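# Freie Tage im Drei-Schicht-Betrieb: Gespräch mit Čestmír Kopecký

Čestmír Kopecký arbeitet bei Furnico in der Plattenfertigung, Früh-, Spät- und Nachtschicht im wöchentlichen Wechsel. Seit einem Dezember, in dem er nach eigener Aussage »vier freie Tage am Stück verschlafen« hat, führt er Protokoll über Schlaf, Mahlzeiten und Hausarbeit. Die Tabelle umfasst inzwischen 939 Zeilen, eine pro Kalendertag. 54 Tage fehlen ihm in der Auswertung. »Da war ich krank oder verreist, die Werte sind nicht vergleichbar«, sagt er. Bleiben 885.

Erfasst werden Einschlafzeit, Aufstehzeit, die erste warme Mahlzeit und eine Note von eins bis fünf für den Tag. Weitere Spalten hatte er anfangs, darunter Schritte und Koffein, und hat sie nach einigen Wochen gelöscht. »Ich habe sie nie ausgewertet. Eine Spalte, die ich nicht auswerte, muss ich abends auch nicht ausfüllen.«

Den Anstoß gab eine Kollegin, Chaltu Mekonnen, die ihn nach jedem freien Block fragte, was er gemacht habe. Er konnte es oft nicht beantworten. »Ich sagte, es war gut. Dann habe ich überlegt, was davon gut war, und mir fiel der Einkauf ein.«

Schwierig ist für ihn vor allem der Übergang von der Nachtschicht in den freien Block. Früher legte er sich um sieben Uhr morgens hin und stand auf, wenn er wach wurde, meist am späten Nachmittag. Heute stellt er den Wecker auf elf Uhr, geht hinaus und schläft erst am Abend wieder. Die Note für diesen ersten Tag ist dadurch schlechter geworden, die Noten der folgenden Tage sind besser. »Der erste Tag ist eine Vier. Das nehme ich in Kauf, dafür habe ich danach drei Tage mit Zweien.«

Kritik daran kommt aus dem eigenen Haushalt. Seine Partnerin Sosina Gebremichael, beim Gespräch zeitweise dabei, hält die Notenspalte für unbrauchbar. »Er trägt sie um 22 Uhr ein, wenn er müde ist. Um 18 Uhr wäre es eine andere Zahl.« Kopecký widerspricht nicht. Er hat den Zeitpunkt trotzdem beibehalten -- ein Wechsel mitten in der Reihe hätte die älteren Werte entwertet.

Hausarbeit ist auf 25 Minuten pro freiem Tag begrenzt, gemessen mit der Küchenuhr. Was dann nicht fertig ist, bleibt liegen. Vorher hatte sich alles auf den letzten freien Tag verschoben, den er im Protokoll regelmäßig mit einer Fünf bewertete. Ausgenommen von der Grenze sind Kochen und Wäsche, die beide nach Bedarf erledigen.

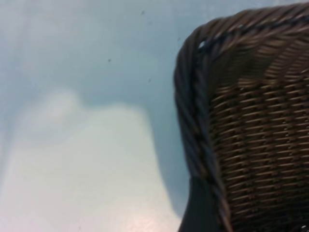
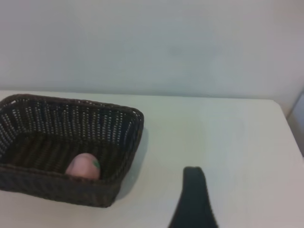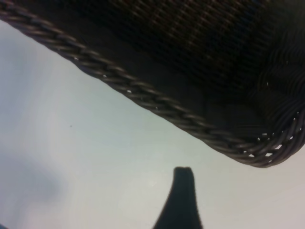

Für die Abende vor dem ersten Frühdienst gilt eine gesonderte Regel, die einzige, auf die sich beide sofort einigen konnten. Ab 20 Uhr sind die Telefone weggelegt, Anrufe der Schichtleitung laufen über das Festnetz. Als Ablage dient ein Korb wie der dunkelbraune mit dem dicken Flechtrand auf dem ersten und dem dritten Bild. Eine Schublade hatten sie zuvor ausprobiert. »Die geht man auf und zu, ohne es zu merken«, sagt Gebremichael. Die Einschlafzeit liegt an diesen Abenden laut Tabelle früher als an den übrigen. Ob das am Telefon liegt oder an der Aussicht auf den Wecker um halb fünf, lässt sich aus den Daten nicht trennen.

Kopecký will die Tabelle bis zum nächsten Schichtmodell weiterführen. Dann soll die Nachtwoche geteilt werden, und die Reihe beginnt in einer neuen Datei.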